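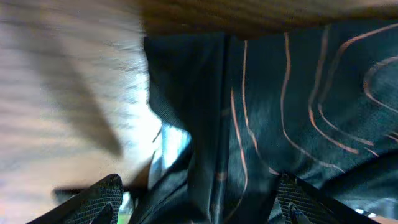
How far can a paper boat go on a river?

Farther than the paper has any right to, if you wax it well and let it go above the weir in January, when the water at Gosbridge runs high and brown and fast.

I learned that from my grandmother, who learned it from a man at the ferry, and I have been telling people ever since, whether they wanted to hear it or not. Every winter of my childhood the whole town went down to the landing at four in the afternoon and sent boats to Makorus. You wrote something on the inside before you made the folds. You sealed the seams with a candle stub. Then you lay on your stomach on the cold planks, reached down as far as you could and let go.

Makorus was the town at the end of the river. None of us kids had been there. We knew it had a harbor and a clock with a blue face, and that in the old days the people there would stretch a net across the shallows and fish out whatever boats had made it, and read them aloud in the street. My grandmother swore one year they got 16. One year they got none, and sent up a wreath.

The winter I was nine, I made the best boat of my life.

It was a double hull! I had worked it out on the kitchen floor over many evenings, with sugar bags from the Rácz bakery, because the Rácz bags were thick and a little greasy already and took the wax like a dream. I must have ruined a whole drawer of them. The first ones rolled over in the sink. The next ones floated beautifully and went around in circles. And then one night, with my sleeves soaked to the elbow, I pushed one off from the tap end and it went straight as a ruler to the drain, and I yelled so loud that my grandmother dropped a spoon.

"Well," she said. "That one's going to the sea."

I named it the Estel. I had seen the word on the side of a barge and thought it was the finest word there was. I still think so. I painted it on both sides in red nail polish, and then I had to decide what to write inside, and that took longer than the boat.

Most people wrote wishes. My grandmother wrote the price of eggs, every year, because she figured people in Makorus would want to compare. I wanted to write something that would make a stranger sit down on a bench. I tried a poem. I tried a secret, but I didn't have any good ones. In the end I wrote: Hello, I am nine, I built this myself, how is the clock? 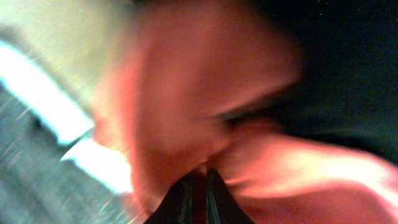
At the landing

The cold that afternoon made your teeth ache. There were lanterns all along the rail and a woman selling hot plums out of a milk can, and the river was making that low sound it makes when it is full, like furniture being moved upstairs.

I held the Estel inside my coat until the last minute. Boys on both sides of me were throwing theirs, which you must never do, and I watched them go nose down, one after another, and felt terribly wise. My grandmother got hold of my ankles. I slid out over the edge until I could see my own face wobbling in the water, and I set the boat down and opened my hand.

Oh, it went! It didn't even dip. It turned once, as if it was having a look at us, and then the current took it and it ran for the middle of the river with its two little hulls cutting two little lines. Somebody's father cheered. It passed the other boats, it passed a branch, it passed a duck that did not care for it at all. It went under the bridge in the dark part and came out on the far side, still upright, still red-lettered, and I ran along the bank until the fence stopped me.

After that it was a speck, and after that I was only looking at the place where I thought it was.

What came back

Spring, and nothing. Summer, and nothing. I checked the mail so often that I wore the paint off the latch. My grandmother said the sea was a busy place and I should give it time.

The answer came in October, on a postcard with a corner missing. The picture side showed a harbor. On the back, in pencil, in big square handwriting with no name under it, somebody had written: The clock is four minutes slow. We like it that way. Your boat was dry inside.

Dry inside! I read that part to everyone. I read it to the bakery, I read it to the dog, I stood on a chair and read it to my whole class. I slept with the card under my pillow until it went as soft as cloth.

I am much older than nine now, and I have finally been to Makorus. I went by train, in the rain, with the card in my pocket. The harbor is smaller than I wanted it to be. The clock has been fixed, which made me a little sad, and there's a shop under it where you can buy sugar in thick paper bags.

I bought two. I had a candle in my suitcase, of course I did, and I sat at the window of my room with the lamp on and started to fold. The river doesn't go up to Gosbridge, I know that. But the tide was coming in, and it was pushing hard, and I wanted very much to see how far it would take me.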